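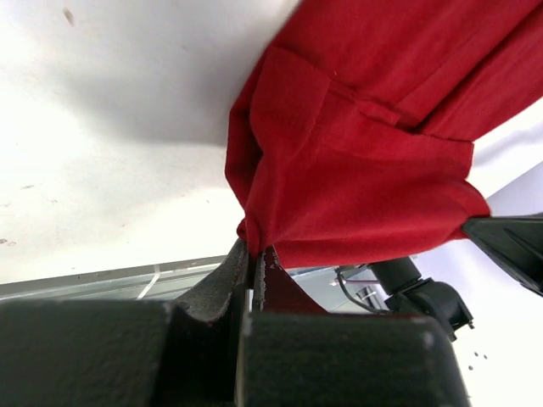
Tejido rojo con banda de costura y pliegues amplios.

La ropa que no se plancha

El cuidado doméstico de las prendas comienza antes del armario. Así lo sostiene la guía de Mostyn, revisada en mayo por Ilse Meijer y Chenxi Lü, que dedica 11 páginas al doblado de la ropa de diario.

El documento recomienda tomar cada pieza por una costura o un borde firme y extenderla por completo antes del primer pliegue. Los tejidos mates conservan las marcas con facilidad – sobre todo en dobladillos y cinturillas – y conviene alisarlos con la palma, desde el centro hacia fuera.

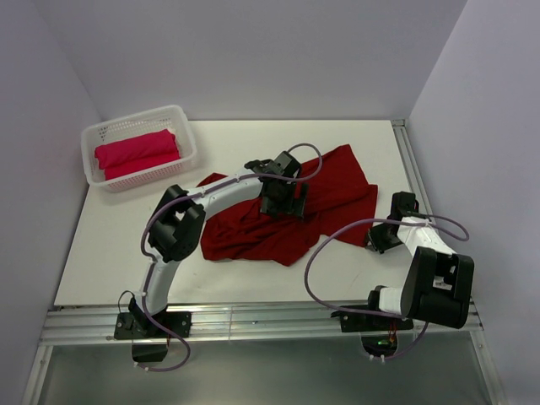 Tela rojo oscuro extendida sobre la mesa blanca; al fondo, la cesta perforada con tela doblada.

La superficie de trabajo merece igual atención. Meijer aconseja una mesa clara y despejada por el centro, con la cesta en una esquina. Las cestas de paredes perforadas favorecen la ventilación, aunque la guía desaconseja llenarlas hasta el borde.

Para Lü, la prenda arrugada debe abrirse de nuevo en lugar de corregirse sobre el doblez. «Se pierde un minuto y se evita la plancha», señala. La guía se ha distribuido en 135 hogares y residencias.

Artículos recientes
Armarios compartidos en Zerneck
El regreso del lino
Manchas de tinta: qué hacer el lunes

Inicio | Hogar | Textil | Archivo | Contacto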